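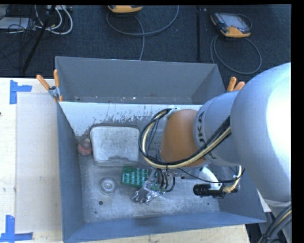
Equipment Plan and Budget for the Bin Sorting Cell

Print this page | E-mail this page
Reading time: 5 minutes

Prepared by Fidel Mansilla, automation project group, second year

1. Purpose

Our group was asked to plan the equipment for a cell that picks mixed packaging waste out of a bin. The arm, the bin and the table are already in the lab, so they are not in the budget. What we had to work out was the tooling, the air supply, the sensing and the small items that hold it all together. The department wants the order list by August so that parts arrive before the fall term.

2. What we already have

The arm is much bigger than the job needs. Payload is not a concern with trays and foil, and we did not spend time on it. Reach over the bin walls is a concern. The sides are tall, and the wrist has to come down inside them with the hoses and cables attached. Any tool we buy has to be slim enough to work near the walls and the divider.

The bin is metal and its floor is scuffed. It is held with spring clamps at the side edges. These are fine for tests, but we want bolted brackets in the final cell so the bin goes back to the same spot after emptying. The corners of the sheet beside the bin are marked with blue tape. Tape is cheap and we will keep using it there.

3. Tooling

We asked two suppliers, Skurnov and Carska, for quotes on suction tooling. Skurnov sells a full kit with cups, fittings and a vacuum generator. Carska sells the parts one by one. The Carska list came out lower at first, but after we added fittings and spare cups the difference was small. We chose the Skurnov kit.

Suction cups wear out, and dirty containers will wear them faster. We budgeted for 6 spare cups. Foil is the hard case. It is crumpled, so a cup may not seal on it. We are asking for a softer bellows type as well as the standard one. If neither works, a finger gripper goes on next year's list.

4. Cables and hoses

This section was added after our advisor, Patricio Alarcón, read the first draft. We had put down one line for "cables" and he sent it back. The bundle on the arm needs enough slack for the wrist to turn, and a loose loop can catch on the edge of the bin. We now list a dress pack, extra clamps and two lengths of hose. Daza can supply all of it in one order.

5. Sensing and lighting

The cell keeps the present mount of its camera-like device. We do want better light. Foil and bare metal both reflect, and a bright spot can hide an object. A diffuse panel from Voltthorpe is on the list.

6. Budget split

Tooling and air take 67 percent of the total. Lighting, the dress pack and brackets make up most of the rest. We hold back 5 percent for shipping and mistakes - mostly wrong thread sizes, going by last year.

7. Open items

- Confirm compressed air pressure at the lab wall
- Get a lead time from Daza in writing
- Decide who stores the spare cups

Comments (3)

mtk_lab: Check the noise on that vacuum generator before you order. Ours had to go in a box.

Renata: Did you price a used dress pack? We saved almost half that way.

Fidel Mansilla: We looked, but the used one was for a smaller arm. I will add the noise question to the open items.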